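Small Room, Folded Clothes: Pictures from the Bedroom Tidying Week

Welcome to our gallery page. My name is Kumudini Wickramasinghe and I look after the housekeeping notes for Gamage, a shared house for students and new workers. In November we gave one full week to the bedrooms, room by room, because many of the residents told us that they have enough space in the cupboard but they don't know how to use it.

I would like to explain our way of working a little. We use the bed as the folding table. In most of our rooms the desk is too small, and the floor is not a nice place for clean clothes. So first the bed is made, with the cover pulled over the whole mattress, and only after this the clothes come out of the cupboard. When the cover is a calm colour like green or grey, it is easy to see the shape of the garment and to find where the seams are.

Boris Vasić made the first list of the clothes that people brought to us during the week, and his total was 374 pieces. I was surprised, as I expected much less. Jeans and trousers take the most time. They are heavy, they keep their creases, and when they are folded in a hurry they make a thick lump in the drawer. Our usual fold is in half along the leg, then smooth with the flat hand, then in thirds. Willy Van Dijk prefers to roll them, and we did not manage to agree about it.

For thin things, such as pillowcases and shirts, it helps to take hold of the corners and pull the cloth straight before the first fold. Leonora Talavera does this standing at the side of the bed, and I have copied her since then. My own pillowcases used to look like small bags of potatoes, so for me it was a big improvement!

The headboard shelf is the other favourite subject of the residents. It is very practical for a box and a few bottles, but please keep some free space there, otherwise the things fall behind the bed. Socks without a partner may go to the basket near the laundry door, and I check this basket every evening at eight o'clock.

The pictures come from one bedroom. Click on each of them for the bigger size.

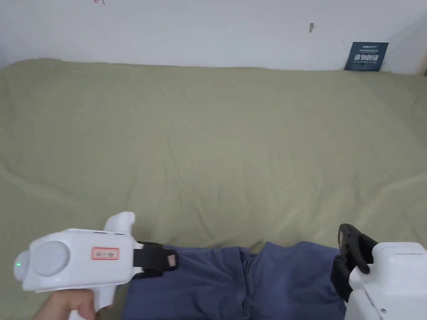
Dark blue denim-like clothing on the green cover, with a fold or seam down the middle.

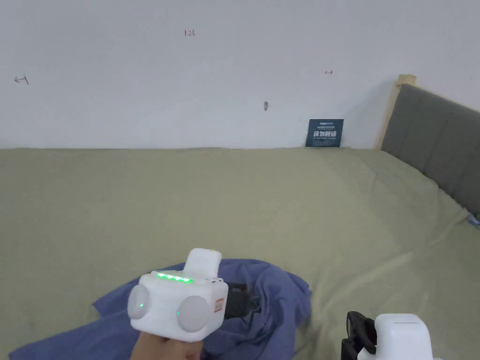 The grey padded headboard and its pale wooden post. The small sign against the wall says "please do not touch" in Chinese.

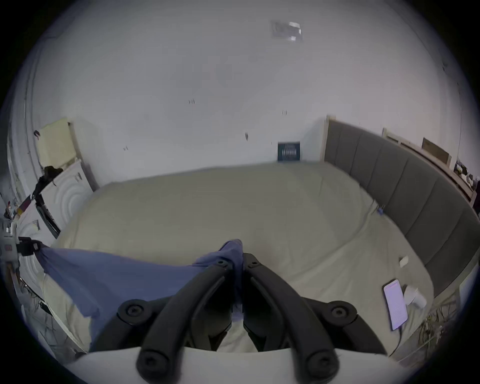 A blue cloth pulled out by its corners at the side of the bed.

Do I need to iron the jeans before I fold them?

For everyday jeans, smoothing with the hand is enough. Fold them when they are completely dry, lay one leg over the other so the side seams meet, and press out the air from the waist down to the hem. If the crease at the knee is very strong, hang them overnight by the waist and fold them in the morning.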